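Workshop Tips: Planning Software for Bench Pickups
Widthorpe Technical Services

Set the approach height before tuning grip force. In the Lusetik planner, a clearance of 86 mm suits most small items on a bench.

Cylinders should be grasped across the short axis. Where two lie close together, plan the outer one first — the path is shorter and the fingers stay clear.
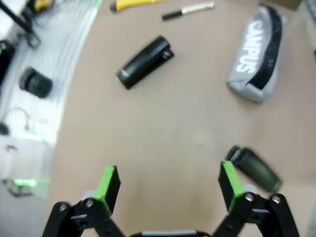 Save each working plan under a new name, and limit the log to 200 entries so that the planner loads promptly.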